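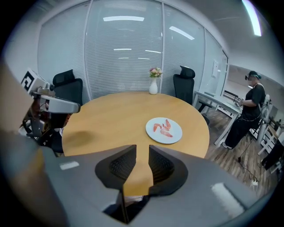
Good Practice for Grippers Around Food and the Table

Many of you asked for one page with the rules we follow when a gripper is used near plates and food. These are the rules from our workshop in Malton. They are simple, but we see people skip them when they are in a hurry, and then the plate is on the floor.

Before you start

Clear a path on the floor. Cables go along the wall if possible, and never across the place where you put your feet. If a cable must cross, tape it flat on both sides.

Push the chairs in. A chair that stands half out will catch your hip or the arm of the machine.

Wipe the jaw pads with a damp cloth and mild soap, then dry them. Textured pads keep crumbs and grease in the grooves, so use a soft toothbrush once a week. Do not use bleach on rubber. We did this in February and the pads became hard and slippery.

Move vases and glasses to the far side of the table, away from the working side. A heavy vase with a wide foot is better than a tall one.

While you work

One person gives the commands, and this person says "closing" and "opening" aloud. If somebody is wearing a headset, a second person should stay in the room and watch the floor and the door. The one with the headset sits down, if the task permits it.

Keep fingers out of the jaws, also when the power is off. Some models close by spring.

Start with the lowest force and go up slowly. For soft food such as shrimp, boiled egg or ripe fruit, our written limit is 300 grams of grip. For a full plate we do not lift at all — we slide.

Food which the pads have touched is practice food. It does not go back to the kitchen. Seafood should not stay out of the refrigerator longer than 40 minutes with us, even when it is only for practice. The smell stays in the room too.

After you finish

Park the gripper with the jaws a little open, so the pads do not keep a mark. Switch off first, then pull the plug by its body and not by the cable. Wash the plate with hot water and write the session in the book.

About spare pads

We use the Velteck pads, part 609, and they also fit the older Trindura jaws if you cut the corner a little. The Hendricks ones are cheaper but the glue became loose in the dishwasher — wash them by hand.

Page last changed Mon 3 December. The old version with the table of forces is still on the board near the sink.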